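Pilling on a new woven armchair, normal or defect?

Posted by Vaida Mockus, 22nd February

I bought an armchair from the Niretti range in May of last year, gray woven fabric, and the seat has started to pill. There are small gray balls along the front edge and where my elbows go. The back is fine. It gets used every evening by one person and there are no pets in the house.

The shop says pilling is not covered. The label underneath says 40,000 rubs, which I was told is high for home use. Does pilling mean the fabric is wearing out? And is there a safe way to get it off? I tried picking at it by hand and stopped after one ball pulled a thread up with it.

3 replies

Dalia Urbonaitė

Pilling and wear are two separate things, and they get separate tests. The rub number tells you how long the fabric lasts before threads break. It says nothing about pilling, which has its own grade, normally 1 to 5 with 5 the best. Ask the shop for the pilling grade. For a seat you want 4 or higher, and if it turns out to be a 2 you have something to argue with.
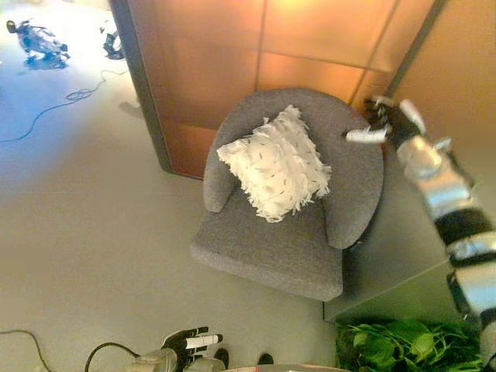
Most blends of polyester and something softer will pill in the first year. Short loose fibers work their way to the surface and tangle. Once those are gone it slows down a lot, and on my own chair it stopped after the third shaving.

Use a battery fabric shaver with a guard. Vacuum first with the brush head. Pull the fabric flat with your free hand and go in small circles without pressing. Stay off the piping and seams. Don't pick, as you found out. For the raised thread, push it back through to the inside with a blunt needle and leave it alone. Don't cut it.

oldhouse147

Had the same with a Pelus sofa. Returned it. Get leather

Krista P.

Agree with the first reply about the shaver. Check what you wear in the chair too. Mine only pilled where my jeans rubbed, and half of the fluff was from a fleece blanket. I keep a cotton throw on the seat now. Also turn the cushion over every couple of weeks if it comes off. Some are fixed.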